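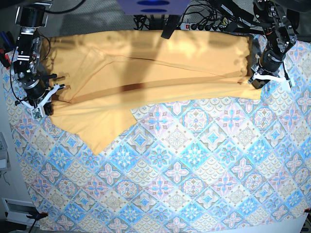

A yellow-orange garment held out between two robot arms over a patterned tablecloth.

Puzzle game Mirnik will come to Nintendo Switch and PC in April, publisher Haltarmont has confirmed. The game has 100 levels at launch, plus 40 more for players who finish the main story. 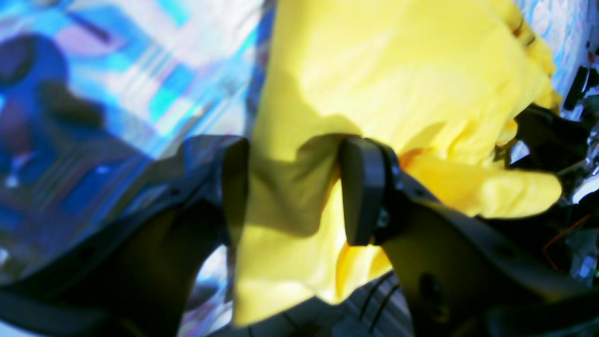 A local co-op mode for 2 players is included, and progress carries over between solo and shared play.

"We kept the controls simple so a parent and child can pick it up together," said lead designer Candela Marín.

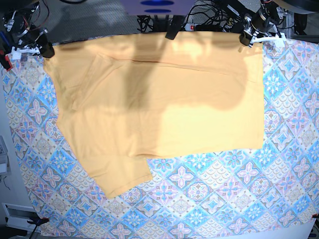
A free demo with the first few levels goes live at 5pm on launch day. PlayStation and Xbox versions are planned but have no date yet.

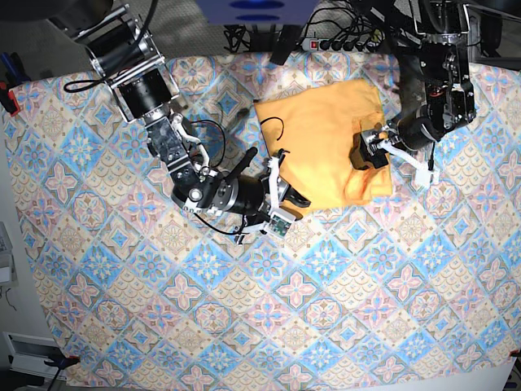 Robot arms at work on a yellow-orange cloth.

Recent items
Bala adds online races in spring update
Ibarra soundtrack gets vinyl run of 200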